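Notes for week 6: two arms, one plan

Okay, so last time we got one arm from A to B without hitting anything, and a few of you came up afterward and asked why we can't run the same planner twice and call it done. Good question! You can. It works right up until the arms need to be near each other, and then it falls apart pretty fast. Let's talk about why.

## Who owns the space?

When you plan for arm one, arm two is an obstacle. Fine. But it's an obstacle that moves, and your planner from week 5 thinks the world holds still. There are two easy ways around that:

- **Take turns.** One arm moves, the other freezes. Slow, safe, and a perfectly good answer for the homework.
- **Plan both together.** Stick all the joints into one long list and search over that. The search space gets huge (go back to the sampling notes if you've forgotten how huge).

I like a mix. Far apart, let each arm do its own thing. Once the grippers get inside a shared zone, switch to the joint planner. Zuzana Hájek wrote the zone check we use in the Gilwood code, and it's short enough to read over a cup of coffee. In our setup the zone radius is 155 mm, and please don't shrink it before you've read the next part. 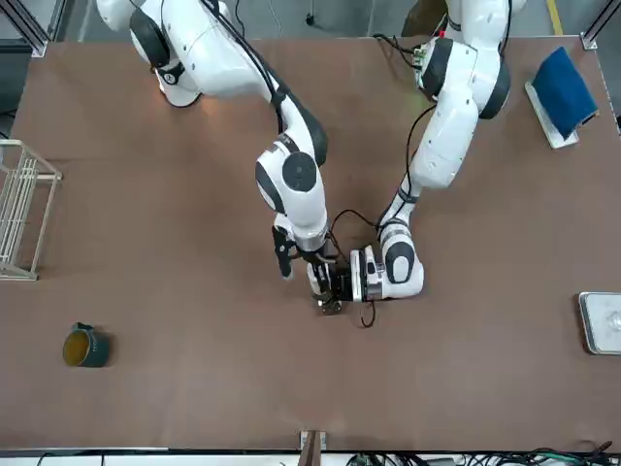
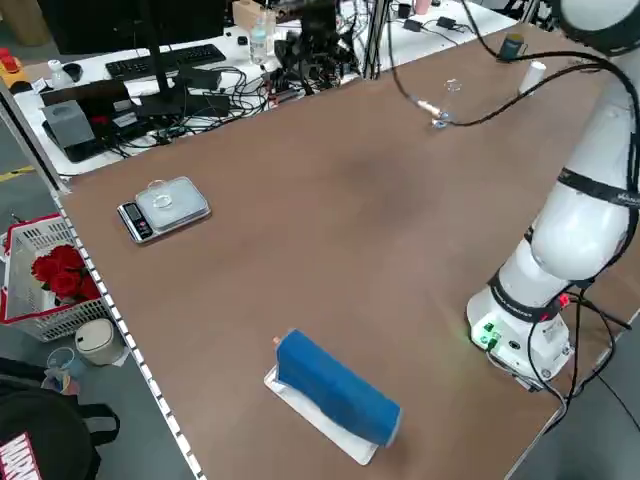
Traltcombe Robotics Notes, Issue 2, p. 40

## Padding, and how much of it

Look at how close the two grippers get over the tabletop in the first picture. If you pad every link by a big safety margin, the planner will tell you that pose is in collision and refuse to go there. If you don't pad at all, a tiny calibration error and you've got gripper on gripper (ask me about the noise it makes). So pad by link: generous on the upper arm and elbow, thin on the fingers.

Cables are the nasty bit. They're not in the robot model! The collision checker has no clue that a loop of cable is hanging off the wrist, and a path that winds the last joint all the way around is totally legal as far as it knows. My cheap fix is a cost on total wrist rotation, added up over the whole path. You'll find it in `lacson/costs.py`, and I'd start with the default weight.

## Things on the table

Same story with perception. A clear glass dish on a scale, like in the second picture, is hard work for a lot of depth cameras: the light goes through or bounces off somewhere silly, and you get a hole in the point cloud, or you get the surface behind it. If your scene builder reads "no points" as "free space," your planner will cheerfully drive through glassware. Mark missing depth as *unknown*, and make unknown cost something.

## For next time

1. Run the Daravport start script and load the two-arm scene.
2. Plan the handover with turn-taking, then with the mixed planner. Save both paths.
3. Plot the distance between the grippers over time for each one.
4. Change the finger padding until the planner gives up, and write down the value.

My mixed path came out at 126 waypoints. Yours won't match, because the sampler is random, so don't email me about it unless the shape of the plot looks really off. Bring the plots on paper if you can, the projector is still flaky.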